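About Skirkitier

We take in used furniture, clean it, fix it and get it back into homes. Mostly shelving, cubbies, small cabinets, the odd bedside table. Started in a single garage in Hedthorpe, now in the old Quan building – same street, better roof.

What we do

Pick up. You email, we come by. Thursday is van day.
Check. Every shelf gets emptied and looked at, inside and out. Loose pegs, missing pegs, old screw holes, wobbly backs. You'd be amazed what gets left in a cubby.
Clean. Soap and water first, always. Ribbed panels take forever, old toothbrush is best.
Sell or pass on. Shop up front, or thru our Flilline program, which sets up rooms for families who have just moved.

How big are we

Small. There are 3 of us full time plus help on weekends. Last year 160 pieces went out the door, this year we are at 163 already and it's only July. Not sure where we are going to put it all.

White painted wood is what people ask for most. Open compartments, nothing fancy, fits a hallway or a kid's room. We like the ones with a bit of shape to them, a curved end or a frosted panel, and we try not to paint over that stuff. 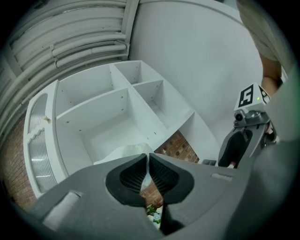
Bags, books, shoes, folded sweaters – an open unit takes pretty much anything, so they never sit in the shop very long. If you want one, ask to go on the list. We'll email when something in your size comes in.

Giving us something

Take your things out first please, and tape any loose screws in a bag to the back. No matresses. No glass doors. If it needs more than 3 new parts we probably can't take it, sorry.

Shop is open from 10 am, side door, ring twice.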